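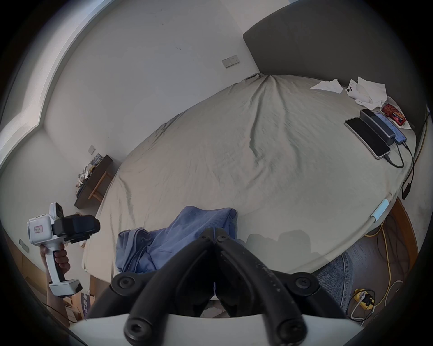
Fitted sheet on the bed, pale grey-green, wrinkled and creased.

Print this page | E-mail this page

Textile care notebook, Ullel workshop
June 2020
Entry by Olga Valdebenito

Subject: shrinkage of cotton bed linen after repeated hot washing.

The Mbwambo cloth was received in two lots and cut into test pieces, each marked with a square of 800 mm in indelible thread. Lot A was washed at the higher setting and line dried. Lot B was washed at the same setting and tumble dried. Both lots have now completed 15 washes.

Lot A has drawn in by 2 per cent along the warp and shows no further change since the previous reading. Lot B has drawn in by 4 per cent and the hems have begun to twist. The stitching thread supplied by Skakum appears to shrink less than the cloth, and the seams pucker as a result. Margarida Calado has been asked to unpick one hem and measure the thread separately.

Pieces are to be left flat overnight before any reading is taken. Two readings from the first week were made too early and have been struck out. They should not be copied into the summary table.

The Nerkex softener was left out of this series. It may be tried on spare pieces from Lot A, provided these are labelled and stored apart — the earlier confusion over labels cost a full set of results.

Outstanding: new blade for the rotary cutter; replacement steel rule, as the present one is worn at the zero end; elastic samples for the corner trial, expected in August.

2 comments | 4 shares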